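03/06/2020, cell 2, Mavlow task (shape sorter)

Continued the collection of demonstrations for the sorter set. Abenezer Gebreyes was on the leader arm in the morning and I took over after lunch. Same tray, same green block, same bracket in the tray as in the last session. I write down the settings first, because last time I did not and we lost half a day to find them again.

- Episode length limit: 44 seconds
- Target for this batch: 200 episodes
- Recording both views, fixed and wrist
- Gripper force at the low setting
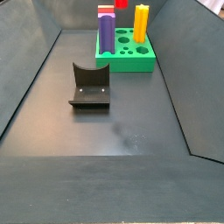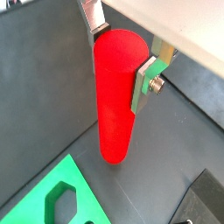

The operator should hold the piece still above the block for a short moment before going down. In the old batch we all went down in one movement, and the policy learned to do the same, but without our eyes. It arrived fast and a little beside the hole, and then it pushed. With the short stop there are some steps where the arm does almost nothing and the wrist view is steady. Abenezer is worried that these steps will teach the arm to wait forever. It is a fair worry, I have seen it in the drawer task. We agreed to keep the stop under one second and to make a small correction sideways during it whenever one is needed, so that the stop is connected to some action.

Rules for today's batch, as we agreed them at the whiteboard:

1. Grasp near the upper end of the piece. If the grasp is low, the fingers meet the block before the piece is in.
2. Do not regrasp in the air. If the piece turns between the fingers, put it down on the floor of the tray and take it again. Mark the episode as "recovery", do not delete it.
3. The bracket may be moved between episodes, never during one.
4. If the operator bumps the block and it moves, continue. We want these.

I am not sure about number 4. When the block moves a lot it goes near the wall, and then the wrist comes too close to the wall and the safety stop is activated. This happened to me two times. Both episodes are in the folder "stopped" and should not go to training. Maybe we should put a line of tape for the limit, but then the tape will be in every picture and the policy can learn the tape. I would prefer a limit in the software.

**Labels.** The Pikitz tool still writes the language instruction only one time, at the start of the episode. For single pieces it is fine. For episodes with more than one piece it is wrong, because the text says for example "put the red piece" and the arm is already busy with the next colour. I cut these episodes by hand at the moment when the gripper opens. It is slow work and I made at least one mistake (corrected in the evening, the backup has the wrong version, please do not use the backup).

**Time shift.** I compared the two views by closing the gripper quickly and looking at the frame where the fingers stop. The fixed view is later by 100 ms. In December we measured less than this, but the cable and the hub were different then. I put the correction in the config and not in the data, so the raw files stay as they were recorded. If somebody exports with the old script the shift will come back.

**Dirt.** The floor and the walls of the tray have small white specks again. I think they come from the pads, but I did not check under the lens. I do not want to clean in the middle of a batch. We clean after it and then record a few extra episodes, so that both conditions are in the set.

**First training.** Lukard had a free slot, so I started a small run with what we have, only the wrist view and the joint positions. It is only to see that the loader works. The loss goes down, and this says very little. I tried the checkpoint 7 times on the robot before going home. The approach looks calmer than the old one. With the insertion I am not satisfied: it comes down well above the correct opening, touches the edge, and then it lifts and comes down at the same place again. It does not search. I believe we have too few examples where the operator missed and then found the hole, because Abenezer and I have both become too good at this. We should ask a new person to do a part of the batch, and not give this person too much training.

Open points:

- ask for the workspace limit in the software
- new operator for one half day
- fix the instruction text for multi-piece episodes in Pikitz
- delete the wrong backup, after a second person has looked at it
- the screw on the right finger: check if it is tight before the next session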